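Handout 5: Looking at a kit before you buy it
Robot assembly module, notes to go with the second lecture
8 May version – see the date at the bottom if you've printed an older one

Last time we got as far as what a robot cell is and why people build them. This week I want to be much more down to earth and go through one kit that is on the market, the Vudik bench cell, as if we were the ones being asked to sign for it. I've had a fair bit of time with it and I'll tell you what I like and what I don't, but please don't copy my opinions into your coursework. I want yours!

The kit comes from a firm called Ondska. What you get for your money is an arm, a gripper with fingers, a slatted bench, a parts holder, and the Bruvex software that ties it together. You can buy the holder separately if you already have an arm, and I'd guess plenty of colleges will do exactly that. The standard exercise that ships with it is fitting parts to a desktop PC, so that is the job I've used for all my notes.

Why a PC? Well, it's a lovely mixed bag of a task. A memory module wants a straight push along its whole length. A processor wants almost no push at all, and will punish you for any sideways wobble while it's going in. An expansion card has to be lined up with a slot and with the back of the case as well. Then you've got cables, which go wherever they like. If you only ever test a robot on pegs and holes you'll think it's cleverer than it is. 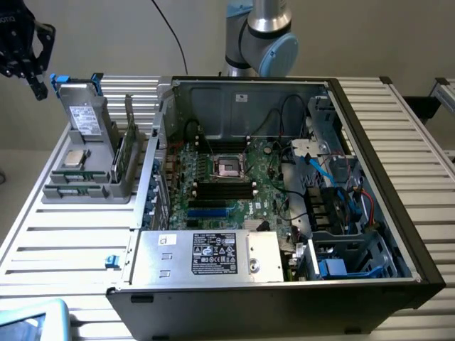 Fig. 1. Case open and on its side, memory slots and processor socket empty, parts in the holder to the left.

I do like the holder. Every part has its own place and its own way up, so the arm can go to a known spot and find a known thing. The brochure calls this "structured presentation", and all it means is that somebody has done the tidying first. Keep an eye out for that when you're reading sales material. A lot of what looks like skill in a demo is really good tidying, and tidying is cheap, so there's nothing shameful about it – but you do need to ask who does it on a working day, and how long it takes them.

The bench I'm less sure of. Slats are handy, you can bolt fixtures more or less anywhere along them, but small screws love a gap. Put a tray or a sheet of something under the bench before you start, you'll thank me in August when the resit group comes through and half the case screws have vanished.

Now for the gripper, where I'd spend most of my questions if I had the Ondska people on the phone. Fingers that can hold a drive are a bit big for a processor. You want to know three things, or I did anyway: how small a part it can pick up cleanly, how it knows it has got hold of something, and how hard it will press before it gives up. The first is in the data sheet. The second is sort of in the data sheet. The third I had to dig out of the Bruvex settings, under a menu I'd never have opened if I hadn't been lost.

That pressing limit matters more than anything else on this job. Set it too low and a memory module stops short of its clips, and the software cheerfully moves on to the next step. Set it too high and you'll bend the board. I ended up with one limit for memory and another, much gentler one for anything near the socket, and I'd suggest you plan on doing the same. One number for the whole job is asking for trouble. 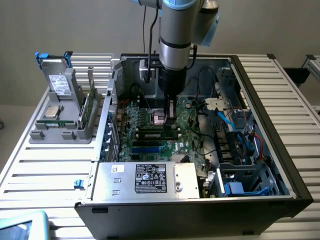
Back to the software for a minute. Bruvex lets you teach a position by moving the arm there and pressing save, and for a first session that's brilliant, people are up and running before the tea's gone cold. What it doesn't do very well is tell you what you've saved. After a long afternoon I had 200 points in a list, most of them called "point" and a number, and I could not have told you which one was safely above the case and which was right down by the memory slots. Name your points as you go. I know I say this every year.

It's also worth watching where the arm travels between jobs, as well as what it does when it gets there. A case on its side is a box with walls, and there are cables looping across the inside. The short way from the holder to the board isn't always the safe way. I teach a "high" point over the holder and another over the case, and make everything go up, across and down. It's slower. I don't mind slower.

For comparison, have a look at the Contreras cell, which some of you will have met in the first-year lab. It's plainer, and the arm is happy enough on the same sort of work, but you're left to make your own holder. For a workshop with good hands in it that may be the better buy. For a teaching room with a new group every term I'd lean towards the Vudik, mostly for the holder, and a little bit for the manual, which somebody has taken real care over.

What to bring next time

Write up to 2 sides on whether you'd buy the kit for a place you know: a repair shop, a school, your uncle's garage, I really don't mind. Say what the job is, who sets out the parts, and what happens when the arm drops one. Include at least one question you'd put to the supplier that isn't answered in the data sheet. Leave the price out of it for now, we'll do costs the week after and it tends to swallow the whole discussion.

If you get stuck on the pressing limits, read the section in the manual on force settings first and then come and see me. I've got around 5 old boards in a box in my office that you're welcome to practise on – they're all dead already, so you can't do them any harm.

Notes last changed May 8, 2020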